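**October 21, 2020 - ball rig, long bench**

Burkura want an answer on the match balls before the November board meeting. They have had since autumn to ask. Amato quote 2,000 kicks for the leather on the red ball, and the Flellport league has more or less written that number into its rules without kicking one.

Rig set to a drop punt, same foot plate as last time, pressure checked at every pause.
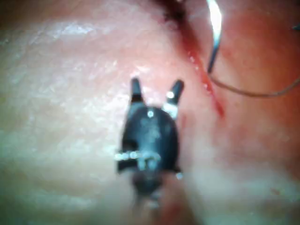
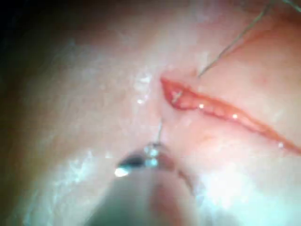

Ball A (Amato, red, new in box) went to 1,825 before the seam opened, so short of the promised figure but not scandalously short. Ball B, same carton, same everything, went at 549. I checked the counter twice and then checked my own arithmetic, which was the more likely culprit, and it stands. On both balls the failure began at the lace end and ran along the panel. The shape is the long narrow one you get in the second picture up there, a sharp point at one end and a bit wider as it runs on, and the point is the end I care about. On ball B the point sits right on a stitch hole. On ball A it's between two holes, in good leather, and I have no theory for that.

Ball C (Jurncombe, the cheaper one everybody's juniors train with) stopped at 1,586. No seam trouble at all. The valve gave up, quietly, and the rig carried on kicking a soft ball with great commitment until I came back with my tea. So 1,586 is where the pressure log falls off a cliff. The counter says more, ignore it.

| Ball | Make | Kicks | Failure |
|---|---|---|---|
| A | Amato | 1,825 | seam, lace end |
| B | Amato | 549 | seam, lace end, on stitch hole |
| C | Jurncombe | 1,586 | valve |

Lenuța Pană thinks B is a stitching fault and wants the rest of the carton opened up. I think B is a stitching fault and don't want to be the one ringing Amato for another carton. We'll open two, not all of them.

**Things to sort before the next run**

- Foot plate is wearing a shiny patch on the toe side. Swap the rubber, or at least turn it round.
- Pressure drift: the gauge reads high when it's been near the heater. Move the heater. (Written here last month too, in the same handwriting.)
- Pause logging needs a cut-out on pressure so we don't have another ball C.
- Lace-end photos with a ruler in them, please, for every ball, *before* it goes on the rig as well as after. Ball B's "before" is a photo of my thumb.

**On the word "kick"**

Heiðrún Hviid asked, reasonably, whether a rig kick is worth a match kick. No. The rig never shanks one onto the clubroom roof, never marks, never kicks a wet ball in the last quarter with somebody hanging off its arm. It also hits the same spot every time, which a full forward would pay good money for. My guess is the rig is harder on the belly panels and much kinder to the ends, and if that's right then two lace-end failures look worse than the table makes them look. I can't back that up with three balls. She suggested taking the used balls from Burkura's last home game and slicing the stitching for comparison, and we should do that if the club hasn't already given them to the under-tens.

Wet run still not done. The tub leaks. Bought sealant, wrong sealant, will exchange.

**For the Burkura email (draft, be nicer)**

One Amato ball did close to what was claimed and one did nowhere near it. The Jurncombe ball outlasted the bad Amato and let down at the valve, a part worth a couple of dollars. Too few balls to rank the makes. Don't sign the two-season deal yet, and if you already have, please tell us now and we'll stop wearing out the rubber.

Ball D goes on tomorrow morning, Lenuța to start it, me to mind the pressure.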